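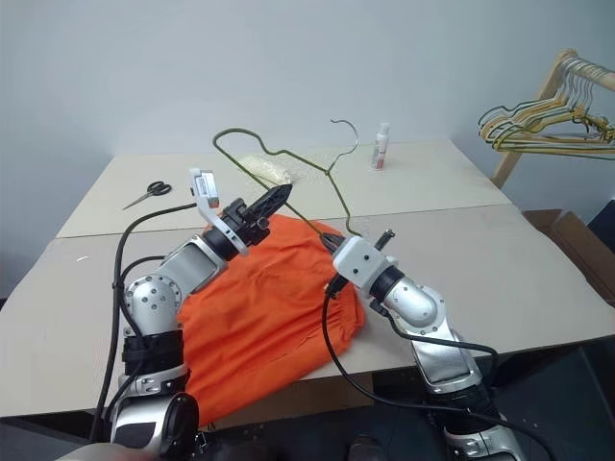

4.2 Hanging as a Household Task

Figure 3. An orange garment and a green wire hanger on the work table.

Of all the small jobs that make up a household's laundry, hanging is the one our participants had the most to say about, and we confess that we had not expected it. Folding has its manuals and its strong opinions, and ironing has a long literature of its own, but hanging tends to be treated as the thing that happens in between, on the way to the closet. When we went back through the 54 laundry diaries kept for the Lunde study, we found it on nearly every page, usually with a complaint attached (and now and then, we are happy to say, with a little pride).

The diaries gave us 2122 separate entries, and a good many of them dwell on the moment just before hanging starts, when the garment is still in a heap and the person has to work out what is what. Figure 3 shows that stage. The orange cloth lies bunched and creased, with part of it hanging over the front edge of the table, and at a glance it could be a pair of loose trousers or a shirt. The gathered edge at its right side is the sort of feature our diarists told us they look for. One wrote that she "goes hunting for the elastic" and then lets the rest of the garment drop from there, and we heard versions of this from households in both Skurkska and Natitz.

The hanger brings troubles of its own. A wire hanger is light and thin, it slides easily under a collar, and it takes up hardly any room on the rail, which explains its popularity in the smaller apartments. It also bends, and it can leave a soft garment with a pointed shoulder. Diarists who kept wire hangers tended to keep them for the clothes they cared about least. Blomqvist, in his earlier interviews, called this the "second-best rail," and we have borrowed his phrase because our own households recognized it at once.

We should say something about surfaces too. Many people hang clothes standing up, with the garment held in the air, but a fair share of our diarists liked to lay everything out on a table first, hanger included, and smooth the cloth before going any further. They found it slower and a good deal calmer, especially with wide or slippery pieces. Trousers with a gathered waist were a particular nuisance either way, as the waist pulls inward and has to be stretched across the bar or else folded over it, and the diaries show no agreement at all on which is right. We return to this disagreement in Section 4.3, where the two methods are taken up household by household.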